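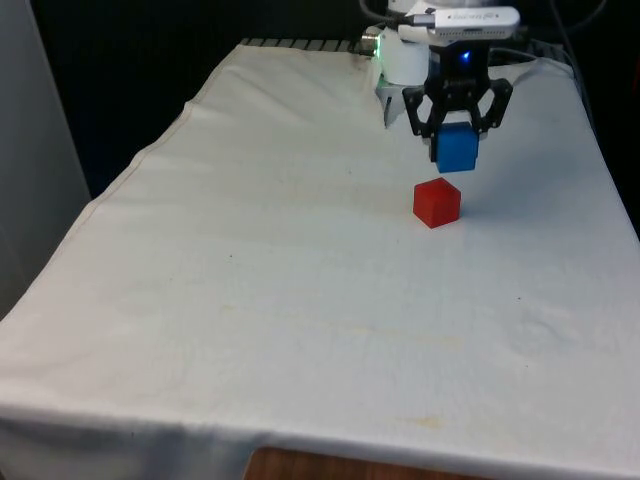

How long does the demonstration last?

Each demonstration runs for 78 minutes, including the safety talk at the start and time for questions at the end. Doors to the Plomthorpe workshop open 15 minutes before the first session.

What will the arm be doing?

Block stacking. The arm grips a coloured cube, carries it over the table and lowers it on to a second cube. The red and blue pair is used for the basic task. The same two cubes are used in every session so that results can be compared from one open day to the next.

Is the arm driven by a person?

Sessions come in two parts. In the first, an operator moves the arm with a hand controller and the motion is recorded. In the second, the arm runs from a model trained on earlier recordings. The current model, Neves, was trained on 3771 recorded attempts. The operator keeps a hand on the stop button in both parts.

What does the camera above the gripper do?

It moves with the wrist and gives a close view of the fingers and whatever is between them. The model uses this view together with one from a fixed camera. Visitors can watch both on the wall screen.

Why is the table covered with a cloth?

A plain white surface makes the cube edges easier to pick out. The cloth also softens contact if a cube is dropped. Marks and creases are left in place on purpose - the model has to cope with a surface that is not perfectly clean or flat.

How often does the stack fail?

At the last open day, in June, the arm made 283 attempts under model control. Full results are on a sheet at the entrance desk. The usual fault is a cube released slightly off centre. A failed attempt is left to finish and is not restarted early.

How close can visitors stand?

Behind the yellow floor line. Children under 12 must be with an adult. Please do not reach over the line to pick up a dropped cube; the operator will stop the arm and fetch it.

Can I try the hand controller?

There are 6 places per session, given out at the desk on arrival. Each turn is one pick and one place. Controllers are set up for right-handed use, but a left-handed one is available on request.

May I take photographs or film?

Photographs and video are allowed without flash. Flash upsets the exposure of both cameras and can spoil a run.

Who runs the sessions?

Sulastri Majimbun gives the talk and operates the arm. Anwara Sheikh looks after the Dendari control software and takes technical questions afterwards. Group visits are booked through the Zevavska office.

When was this page last revised?

January 2023. Session times are confirmed by email after booking.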